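Notes > Robots > Perception

Search this blog Go

Plane fitting, again
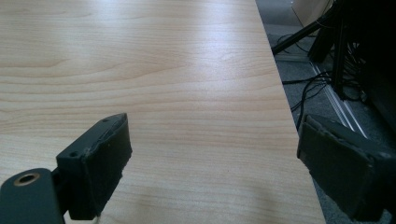
So the pose tracker drifts whenever the view is mostly bare wood. Knew that since May, kept putting it off. Blond grain, soft glare, no corners worth holding on to – the matcher grabs streaks of grain, and one streak looks a lot like the next one. Height estimate wanders, the planner believes it, and the fingers come in too low.

Spent last night in the Jirkeo logs. 322 clips, 18 of them bad. Bad meaning the estimated table plane tilts by more than 3 degrees partway through. Nearly all of those are empty-table starts, before anything comes into view.

What I changed:

Feature cap up to 3000 per frame. Helped a bit, cost too much time. Reverted.

Masked the fingers. Should of done this first. They sit still in the view while everything else moves, so the tracker was happily voting for "we are not moving". Static mask, one file per gripper, loaded at startup.

Table edge as a line constraint. A long straight edge against gray carpet is the best thing in there and I was throwing it away. Mazza does the line fit, then I feed it to the plane solver with a low weight. Too high and it locks onto other straight stuff on the floor, metal strips and so on.

Reran the 18. Three still bad, all with heavy glare. Might try clipping the bright patches before detection, no idea yet.

Tusto export is still broken btw, timestamps come out shifted. Seperate post.

Comments

Valentin Riedl: Did you dilate the finger mask? Mine leaked features along the pad edges until I did.

skostodthorpe_lab: Would like to see the weight you settled on for the line term.

mp: typo in the second fix, "should of"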